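## Music download sites that "only provide capture results": is any of it legit?

**Gijs Segers**

I run a small quiz night and need short clips of songs, mostly eighties and nineties stuff. Somebody pointed me at a site called Diveo. You type in a band, it gives you a page of results with a green button next to each one, and you get an MP3. At the bottom it says it holds no files and takes no responsibility for what you fetch.

I've had 85 tracks off it so far. Two were the wrong song altogether and a good few cut out before the last chorus. The site says everything is "320 quality". I don't believe that, as some of them sound like a radio in a bucket.

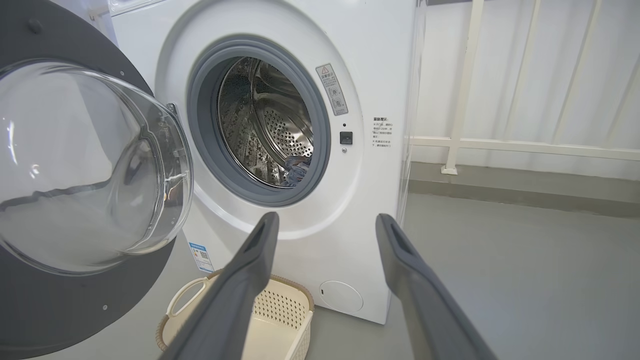
What I'd like to know is whether the small print means anything, whether the 320 claim can be checked without buying software, and whether I'd be better off paying for something. I've looked at Jostell, but the sign-up page wants a card number before it will even show you the catalogue, and that puts me off.

### Replies

**Leonie Frerichs**

The small print protects them, or they hope it does. It does nothing for you. Whether a file sits on their machine or somebody else's, you still end up with a copy that the label never agreed to. I'd also want to know who is paying for the site, and my guess is whoever is behind the green buttons.

On the 320 business, you can check it for free:

1. Open the track in any free audio editor that can show a spectrogram (the coloured view, with pitch going up the side).
2. Look at how high the colour goes. A real 320 file usually has something up near 20 kHz. If it all stops dead at 16 kHz, the file was very likely squashed once already and then saved again at a bigger size.
3. Try it with three or four tracks from different artists. Old recordings can be dull at the top anyway, so one result proves little.

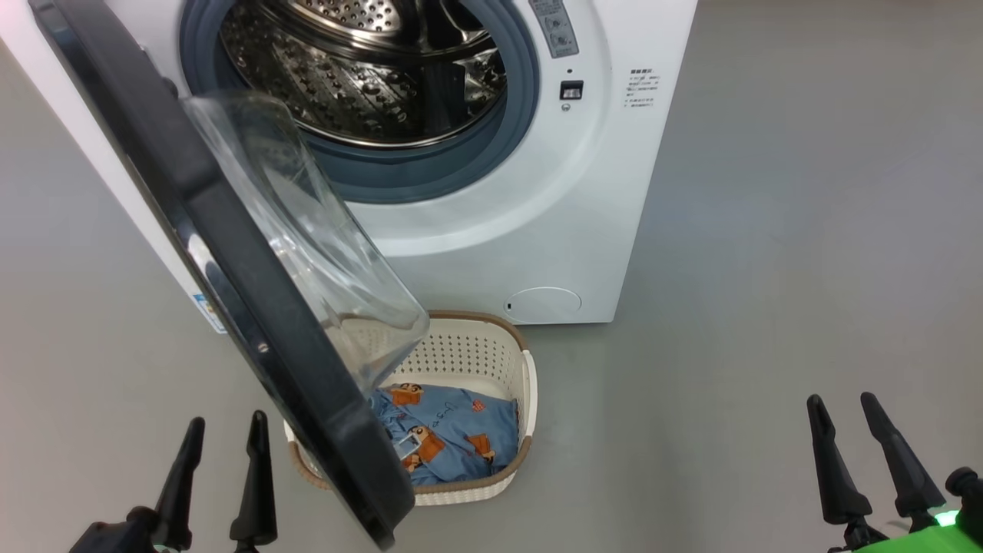
4. If you own the CD of any of them, rip that track yourself and put the two side by side. That settles it better than any number on a web page.

I did this with 40 files from a similar site last May and 70 per cent of them stopped at the same height, whatever the label said. You can't put back what was thrown away, so don't bother with the "enhancer" programs either.

**Amos Villanueva**

just use Dremen, its the same thing but less adverts. never had a problem

**Margaux Guérin**

Less adverts isn't much of a recommendation. I tried Dremen and searched for a song title I'd made up on the spot, complete nonsense. It told me it had found 3392 results and that the first was "the best result". So I wouldn't put much weight on what these pages say about themselves.

For a quiz there are two separate matters and people mix them up. One is where the clip comes from, the other is playing it in a room full of people. Buying the song properly sorts out the first only. Ask the pub or hall what music licence they hold and what it covers, and ask to see it, don't just take a nod from behind the bar.

As for where to buy, I'd go for:

- Second-hand CDs. Compilations are cheap, and you know what you've got.
- Single downloads from a proper shop that lets you listen first and shows the price before asking for a card. Jostell fails on that, so I'd leave it alone too.
- The library, if yours still lends CDs, though check what you're allowed to do with them. 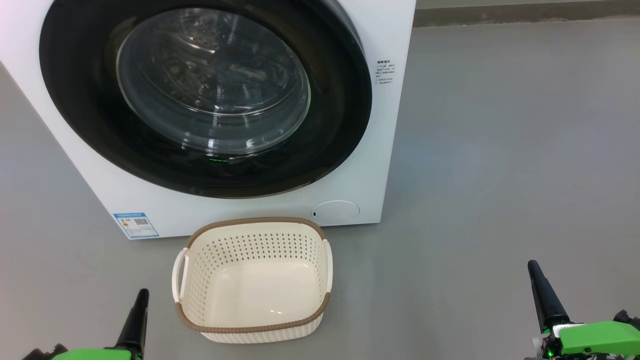

### Follow-up

**Gijs Segers**

Did the spectrogram thing on six tracks. Five stop at 16 and the sixth is a live recording, so who knows. I'm not convinced the licence question is as simple as asking, because the landlord has already told me "it's all covered" without looking up from the till, but I'll ask for the paper. Amos, I'll pass on Dremen, thanks.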